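Jornada de puertas abiertas en Sikex

La visita empezó a las 16 h, con 6 asistentes y una pantalla. El técnico leyó el protocolo: localizar el rotulador, descender, cerrar la pinza. Tolerancia declarada, 2 milímetros. 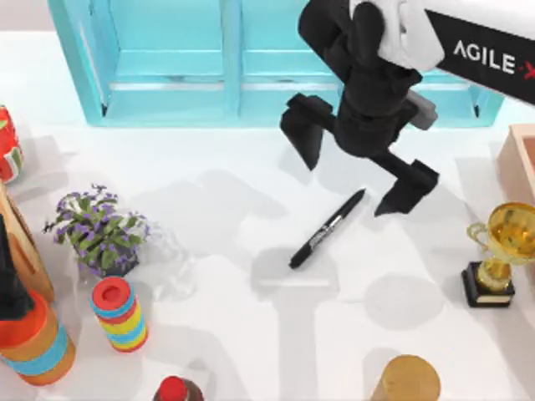 Una mujer de la segunda fila preguntó si el trofeo estorbaba. El técnico respondió que figuraba en el inventario y que el planificador Murkex lo trataba como obstáculo fijo. Ella anotó la respuesta y subrayó «fijo».

Se repitió la prueba con otros parámetros.

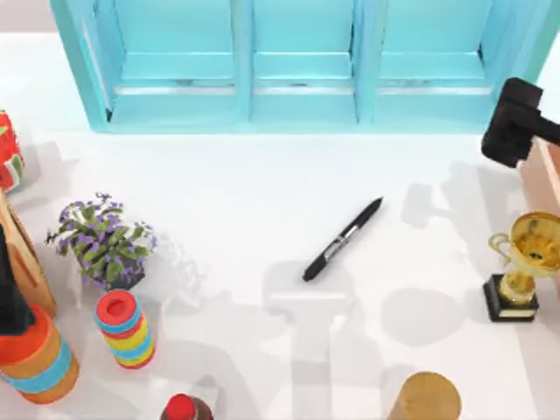
Cuadernos de Brurkum, núm. 16

El registro asignó a la prueba el código 500. El técnico lo buscó en el manual. La página remitía a otra, y esta, a la primera. La mujer pidió que constara en acta.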